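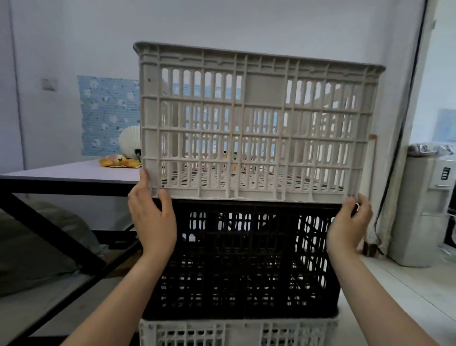

I've coached the under-twelves at Drimine for longer than my knees would like, and in that time I've got through more portable goals than I care to remember. The Truvik pop-up pair is the latest, bought out of my own pocket in August when the old ones finally gave up (one pole snapped, the other went home with a parent and never came back). They cost me £80 for the 2, bag included, and I've now used them for most of a season. Before I get to how they play, a word on storage, as it's where most kit lets you down in my experience. Our cupboard is tiny and everything in it has to stack, like those slotted plastic crates with a black one sandwiched between two light grey ones, so anything with an awkward shape ends up on top and falls on my head. The Truviks fold into a flat round bag and slide down the side. Lovely!

Setting up

You unzip the bag, stand well back and let go. I mean it about standing back. The frame springs open with a proper whack and it caught Raluca Iordache, my assistant, square on the elbow the first time we tried it. After that you peg the corners down, four pegs a goal, and you're ready. I can do both in the time it takes the kids to find their shin pads.

The pegs are the weak point. They're thin and they bend if the ground is even slightly hard, and by the end of September I had swapped the lot for some chunkier tent pegs from the camping shop. For this price I'd have liked decent ones in the bag.

How they play

Really well, on the whole. The net is tight enough that the ball stays in and you don't get that horrible thing where a goal goes through a hole and three children start arguing about it. We use them mostly for small-sided games on a Wednesday evening, and the size is just right for teaching them to pass it into the corners instead of blasting it from the halfway line. We've one lad who would shoot from the car park if you let him, and even he's started looking up!

They aren't meant for proper shooting practice and I wouldn't try it. Crescencio Zamudio, who looks after the under-sixteens, borrowed them for a session and one of his forwards hit the top of the frame so hard that the whole goal pulled out of the ground and rolled off towards the tennis courts. No damage done, but it told me what I needed to know. Fine for little ones, not for teenagers.

Wind is the other thing. We took them over to Miltness for a friendly, up on that exposed pitch by the reservoir, and spent half the warm-up chasing them. I'd put a sandbag on the back bar if you play anywhere breezy.

Getting them back in the bag

Oh dear. This is the bit that nearly cost them a whole mark. There's a knack to it, a sort of twist and fold towards your chest, and the leaflet shows it in drawings that might as well be of a pretzel. I watched a video twice and still had to sit on the thing. Raluca has it down to a few seconds now and is unbearably smug about it, so I let her do both.

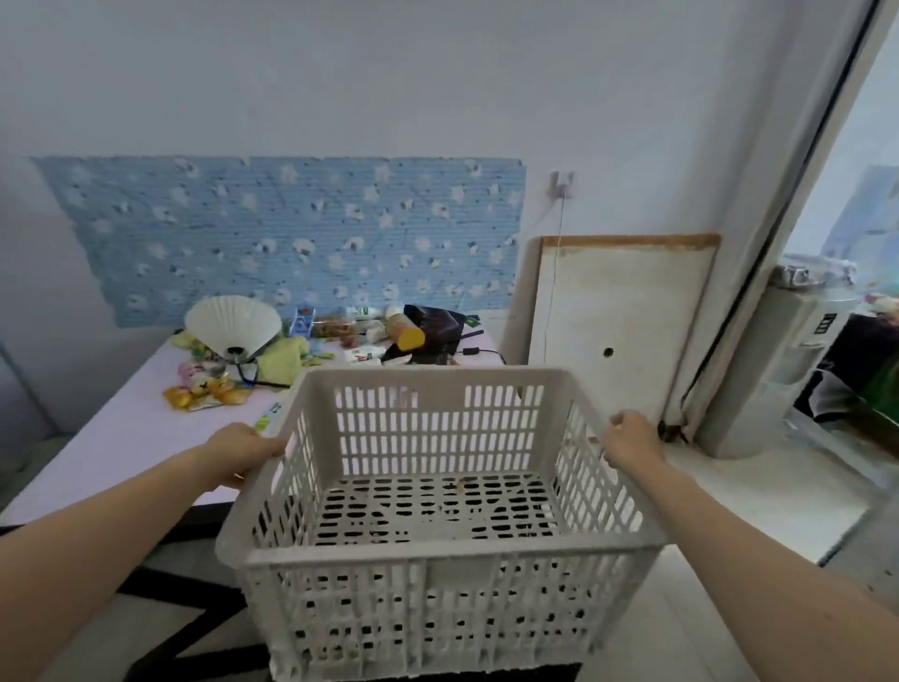
Compared with the Arriaga goals

The other pair I've used a lot is the Arriaga, with the rigid clip-together poles. They're sturdier and they'll take a hard shot, but they're heavy, they take ages to put up in the cold and you will lose a clip. If you've got somewhere to leave goals standing, go for those. I carry everything from the boot of a small hatchback and across a muddy field, so the Truviks win for me every time.

Score

8 out of 10. With better pegs it would be a 9. I'm getting a second pair before the spring so we can run two games side by side, and I'll be buying the tent pegs at the same time.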